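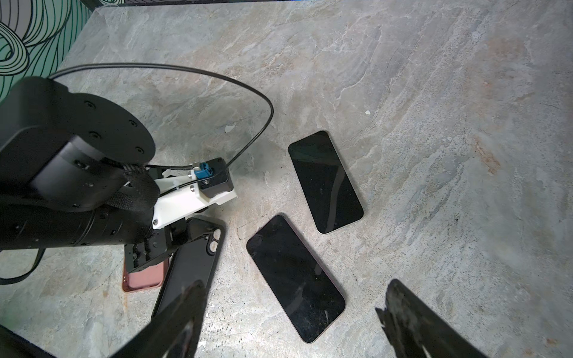

Naketti 2-Liter Stovetop Kettle, reviewed after one long winter and most of a spring

I did not want a new kettle. My old electric one died mid-boil, with guests in the house, and I spent the next three weeks heating water in a saucepan and pouring it down the outside of the teapot. Then my sister-in-law sent me the Naketti, in a box large enough for a small dog, with a card that said "you deserve this." I have been trying to work out what she meant ever since.

The Naketti is a stovetop kettle that costs $90. I looked it up, which is rude when something is a present, but so is giving someone a kettle that whistles in the key of a passing ambulance. We'll get to the whistle.

First, what it does well. It boils water. A full kettle takes about 9 minutes on my gas stove, which is slow compared with electric and fast compared with my saucepan. It pours beautifully. The spout has a narrow curve that lets you hit a coffee filter or a teacup exactly where you aimed, and it doesn't dribble when you stop. I've owned five or six kettles in my life and every one of them dribbled. I had assumed it was a condition of kettles.

The handle stays cool if you keep the flame low. If you turn the flame up because you would like your tea this morning, the flame licks up the side and the handle gets hot enough to make you say something. The booklet says to match the burner to the base. My smallest burner matches the base. My smallest burner is also the one that takes until lunch.

The lid is the real problem. It fits so tightly that filling the kettle becomes a two-handed job, one hand gripping the body and the other pulling on a knob the size of a hazelnut. When it does come off, it comes off all at once, and whatever was in the kettle goes up your sleeve. I now fill it through the spout, like everybody else who owns one, to judge by the reviews.

About those reviews. There's a woman called Inger Briem who has written up what seems to be every kettle sold in the last ten years, and hers is the only one I'd trust. She gave the Naketti three stars and took one off for the lid alone. She also says the Hurnusa, which sells for $58, is the same kettle with a worse spout and a better lid. I borrowed a Hurnusa from work to check. She's right about the lid. I thought the spout was fine, though I was pouring into a mug with an opening like a soup bowl, so take that for what it's worth.

The whistle. It starts as a low sort of hum, quite pleasant, and for a few seconds you think how civilized. Then it climbs. By the time I've gotten from the living room to the stove the cat has left the building and the neighbor's baby has an opinion. You can flip the whistle up out of the way, and then there's no sound at all, and you'll boil it dry. I did this in September, in my second week with it. The bottom turned a nice shade of bronze and never turned back. There is no middle setting.

Cleaning is easy enough on the outside. Inside, you get scale if your water is hard, and mine could be used for paving. Vinegar and water, boil, let it sit, rinse, rinse again, then make one pot of tea that tastes like a pickle and pour it out. You'd do this with any kettle, but with any other kettle you could get your hand in and scrub. My hand does not go in. My nephew's hand went in, and we had a tense couple of minutes.

I should mention the Plaser, an electric gooseneck that people keep recommending to me. It holds a temperature to the degree and has an app. I don't want my kettle to have an app. I tried one at a friend's house and it took four button presses to get boiling water, one of which turned on a stopwatch.

Would I buy the Naketti with my own money? At $90, no. At the price of the Hurnusa I'd think about it, and then I'd remember the lid. But it looks good on the stove, bronze patch turned to the wall, and the pour really is lovely. I use it every day. I've gotten pretty fast from the living room, too.

Pros: the pour, the looks, the weight when it's empty.
Cons: lid, whistle, handle on a high flame, the weight when it's full.
Three stars. Sorry, Karin. I do like it.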